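Looking After a Two-Armed Robot

Cleaning the grippers

A gripper is a robot's hand. The one at Tindgate has two black fingers. Wipe both with a dry cloth.

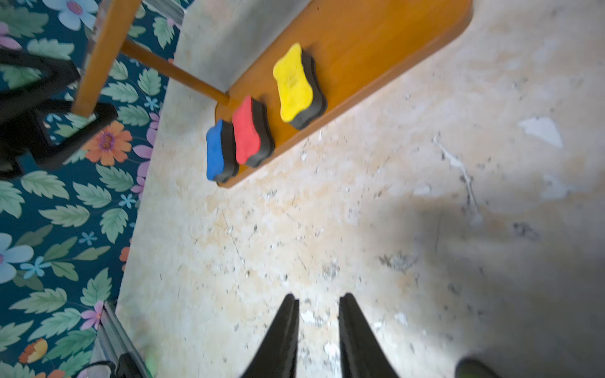
Checking the arms

Two arms share one metal rail. Switch off the power, then test every bolt by hand. Look along each cable for bends and worn spots.
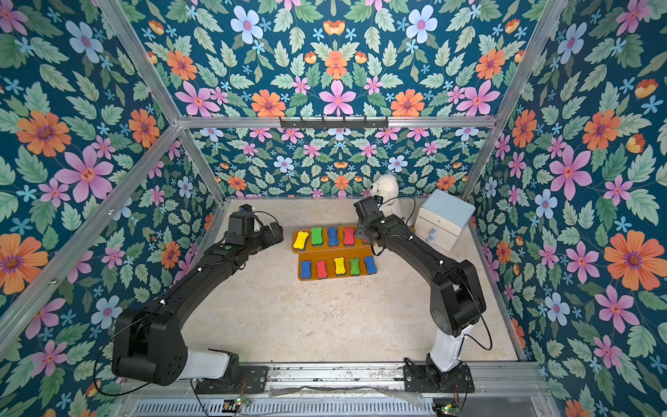
A loose bolt lets the arm drift, so it misses its sponge. Tighten it, then run the test 7 times. 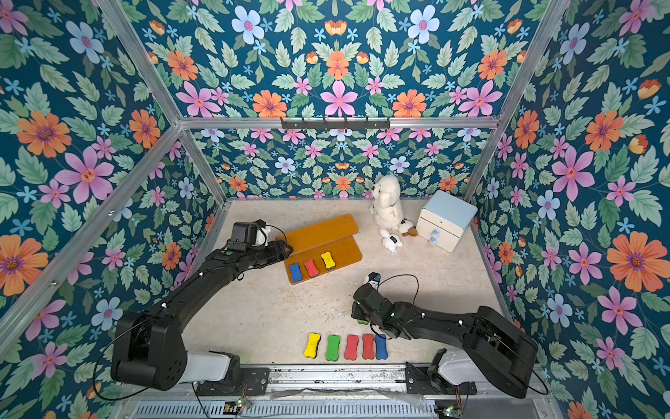
Venla Harju adds that cables wear out first, and that she has changed 2 since November.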